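## 4. Laying out the sorting table

Read section 3 first. If the parcel from Marras has not been opened yet, you are ahead of yourself; go and open it, keep the packing slip and come back.

This section covers the Flevelen worktop set: one board, one basket and whatever small things your household or office has decided can no longer live in a drawer. You need a table that stands still. Allow 18 minutes for the first attempt and rather less for later ones, provided you don't stop to read old letters.

**4.1 Preparing the surface**

1. Clear the table completely. Moving everything to one end is a popular alternative and does not count.
2. Wipe the tabletop with a barely damp cloth and let it dry.
3. Lay the board flat, leaving a margin of table on at least one side so you can get your fingers under it later.
4. Press lightly on each corner in turn. If one rocks, look for a crumb, a staple or a forgotten coin.
5. If you prefer to work on paper, use a single large sheet and smooth it from the middle outwards. 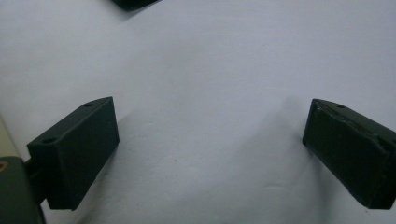 A pale surface is worth the bother. Small dark screws, pen lids and the backs of earrings show up on it at once, whereas on the average kitchen table they can stay hidden until somebody sells the house. Don't use newspaper. You will read it.

> **Note:** Slight ripples in paper are harmless. Creases deep enough to stop a pencil rolling are another matter, and the sheet should be changed.

> **Caution:** Keep hot cups off the board. Foam takes a ring very readily and gives it back never. The Josta cork mat (sold separately, naturally) goes on the table beside the board, where the cup can do no harm.

**4.2 Placing the basket**

1. Stand the basket towards a back corner of the board. Left or right is your affair, but settle on one.
2. Check that it sits square and that no part of the base hangs over the edge.
3. Put boxes in first, laid flat. Blocks and other solid pieces go in next to them.
4. Leave the front half of the board bare. It will look wasteful for the first few minutes. Resist.
5. Lift things in from above and lower them until they touch the bottom or whatever is already there. Dropping them is quicker and noisier, and it is how the Pruvatico basket, our previous model, came by its reputation.

Long sleeves should be buttoned at the cuff or rolled up. Loose cuffs sweep small items onto the floor with remarkable accuracy.

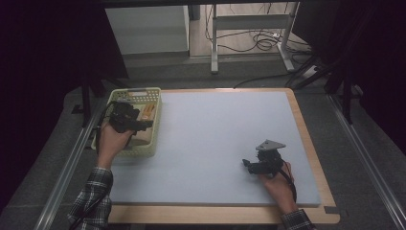
Worktop Set Guide — Issue 2 — Page 175

**4.3 Filling and emptying**

1. Work with one item at a time. Bring it to the clear part of the board, decide what it is, then put it in the basket or take it off the table.
2. Set anything you can't identify at the front edge. When three such items have gathered, deal with them before going on.
3. Stop when the contents reach the rim. A heap above the rim is a second basket that hasn't been bought yet.
4. To empty, take out the solid pieces before the boxes. Don't tip the basket over the board, however satisfying that may be.

> **Caution:** The basket is rated for 2000 grams when standing and 1000 grams when carried. Lucrezia Villa, who tested it for us, carried over twice that down a flight of stairs, and has asked us to print the lower figure in this guide — so we have.

**4.4 If something goes wrong**

- *The board slides.* The table is still damp. Lift the board, dry both surfaces and lay it down again.
- *The basket leans.* Something is trapped beneath it, usually the item you were looking for.
- *Small pieces escape through the holes.* Put them in a box first, then put the box in the basket. The holes are there for air and for rinsing, and can't be closed.
- *The board is marked.* Turn it over. Both faces are meant for use, so you have one more chance.

For care and washing, go to section 5. The basket may be rinsed under the tap; the board may not.

Text: Rosalba Sanna. Revised 11/07/2025, replacing the June sheet, which had the basket upside down.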